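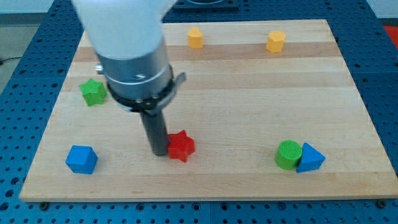 Solberg Street Community Workshop
Wood Shop Inspection Checklist, with Comments
Date: February 15, 2024

OK = acceptable. R = repair needed. X = out of service until fixed.

Entrance and floor

Main door opens fully, no obstruction: OK
Floor free of cords and offcuts: R
Extension cord still runs across the walkway to the band saw. Same comment as in November. Needs a ceiling drop or a cord cover.
Anti-slip strips at the step: OK
Worn on the left side. Will last until summer.
Walkway at least 45 inches wide: OK

Fire safety

Extinguishers mounted, gauge in the green: OK
2 units, one at the door and one by the finishing room. Tags signed.
Oily rag can has a lid and is emptied: R
Lid does not close by itself. The hinge is bent. Replace the can, they are cheap.
Finishes stored in the metal cabinet: OK
One quart of Limum oil was on the windowsill. Moved it during the walk-through.
Sprinkler heads clear: R
Lumber on the top rack is stacked too high. Take off the top layer and keep it off.

Table saw (Braseo)

Blade guard in place: OK
Riving knife lined up with blade: OK
Emergency stop works: OK
Tested twice.
Push sticks at the machine: R
Only one, and the heel is chewed up. Make new ones from scrap plywood.
Fence locks square: OK
A little stiff. Wax the rail.

Band saw

Upper guard adjusts and holds: X
Guard slides down when the knob is tight. Saw is unplugged and tagged. The knob may be stripped – check that before ordering a whole guard assembly.
Blade tension and tracking: not checked

Drill press

Chuck key off the chuck: OK
Belt cover closes: OK
Table clamp: OK

Dust collection (Ternden)

Hoses attached, no splits: R
Split near the planer, taped over. Tape is not a repair.
Bag less than half full: OK
Filter cleaned in the last 300 hours: R
Log shows no entry after November. Either it was not done or it was not written down. Clean it and start the log again.

First aid and protective gear

Eyewash bottle in date: OK
First aid kit stocked: R
Out of large bandages and tweezers.
Safety glasses clean and unscratched: R
Throw out the scratched pairs. A new box is $135 – already approved.
Hearing protection at each machine: OK

Follow-up

Band saw stays tagged until the guard holds. Cord, rag can and lumber rack come first among the repairs. Write the date next to each item on the wall copy when it is finished.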